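24th April
Sutrisno Sinaga

Week six: picking a gripper, and then living with it

Okay, so last time we got through arms and ran out of clock before we got to the part that touches stuff. I'm going to go fast over the theory today and slow over the hand tools, since you'll have one of these in your hand by the second hour and I'd like you to have opinions by then.

A quick word about where we are in the term. In January we compared controllers, and most of you found out that the fancy one and the cheap one were about the same for slow moves and very different for quick ones. Grippers are like that too. They all look fine picking up a foam block. I've stopped using the foam block in class for that reason (it's in the cupboard if you miss it).

What we're comparing

We have two hand-held grippers this year, the Yook and the Seston. Both have two jaws, both close when you squeeze, and both carry a camera that looks out past the jaws with a very wide lens. The idea, as you'll remember from the reading, is that you do the task yourself with the tool in your fist, the camera records it, and later an arm with the same jaws gets to learn from what you did. So anything the tool makes hard for you, it'll make hard for the arm. If you find yourself twisting your wrist like you're opening a jar behind your back, write that down! That's a finding.

The Yook has the softer pads. I like it for cups and fruit and anything round. It gives a little when it meets the thing, so you can be sloppy by a bit and still come away with it. What I don't like is that with thin things the pads fold around and you lose track of which way the thing is pointing. You pick up a pencil aiming north and put it down aiming somewhere near Canada's left side.

The Seston is stiffer and the jaws stay truer as they close. Thin things sit better. But it's less forgiving if you come in crooked, and it will happily shove a light object across the table while you try to line up. Ratih Simanjuntak ran it last year on bottle caps and came back after lunch with a page of notes that was mostly the word "scoots."

The thing with linkages

Both tools use jaws that swing on little hinged arms. I want you to notice, with your eyes right down by the table, that the tips don't only move toward each other. On a lot of linkages they travel a small arc, so the tips are a touch farther forward or back when they meet than when they started. On a fat object you'll never care. On a chopstick lying flat on a table you'll care a whole lot, because that touch is the difference between pinching it and pushing it into the tabletop.

Try this before you record anything. Open the jaws all the way, hold the tips just over a sheet of paper, and close slowly. Did they hit the paper? Did they lift off it? Do it again with the tool tilted. Sketch what you see, badly is fine.

The other half of this is slop. Hold one jaw still and wiggle the other. Every pin in the chain adds a bit of play, and it grows over the term. The Yook we've had longest has done 900 closes on the counter that I know of and plenty that I don't, and it's looser than the newer one. I can feel it. Whether the camera can see it is a fair question for somebody's project (hint, hint, Darmawan).

Wide lenses, briefly

You get a lot of the room for your money and you pay for it at the edges. Straight things bend. The middle is honest enough, the corners go dark, and something out by the rim can be a lot closer or farther than you'd guess. When you review your clips, judge the grasp by the middle and use the rest to work out where you were. A patterned cloth is a nice trick, by the way. Put down something with lines on it and you can see right away how much the lens is bending things, no software needed. Do one clip on a plain top and one on a printed cloth and tell me which you could read better.

Today's lab: thin stuff

We're doing the thin-object set, the one we borrowed from the people over at Ondville. Sticks, spoons, flat handles. In your pairs:

Start with the tool well back and the jaws open. Come in at whatever angle feels natural the first time, then on purpose at a bad one. Grab near the end, then near the middle. Set it down where your partner points. I want 50 tries per tool per pair, and please swap who's holding it halfway, because hands get tired and tired hands grip differently.

For each try put down picked, dropped or pushed. "Pushed" means the object moved and you didn't get it. Last year's class folded pushed into dropped and I spent a weekend trying to unmix 146 rows, so let's not.

Then watch a few clips back and look at the approach. Where's the stick compared to the jaws before you start to close? If it's already running down between them lengthwise, closing will catch it along its side. If it lies across, you've got to turn, and that's where the time goes.
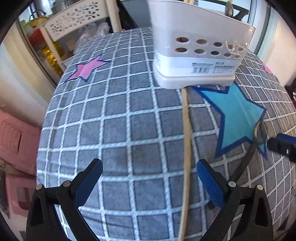

Princess Evangelista wrote back on the draft of these notes that I'm too easy on the soft pads. Her view is that with sticks you should always score the angle after pickup as well, because a stick that's in the jaws but pointing the wrong way is no use to the next step, and she'd count it as a miss. She also thinks 50 is too few to say anything about the bad-angle tries, and that each pair should pool with another.

I'm half with her. Let's add a column for angle, just "fine" or "off," and leave the miss question open until we've seen the numbers. Pooling is a good idea, so do that, but keep your pair's name on your own rows so we can tell if one pair has magic hands.

What to hand in

One page, plus the table. Tell me which tool you'd put on an arm for this set and which you'd rather hold for an hour, and it's fine if those are different. Mine are. Put in at least one clip where it went wrong and say what you think happened, in plain words. If you aren't sure, say so.

Azlan Pelupessy has the chargers and the spare pads. Please check that your pads are seated before you start, and swap both sides together if you swap at all. Mixed pads will give you a lean that looks exactly like bad technique, and you'll spend all session blaming your partner.

Reading for next time is the Pleltness handout on wrist cameras, up to page 13. Skip the bit on calibration boards, we'll do that one together.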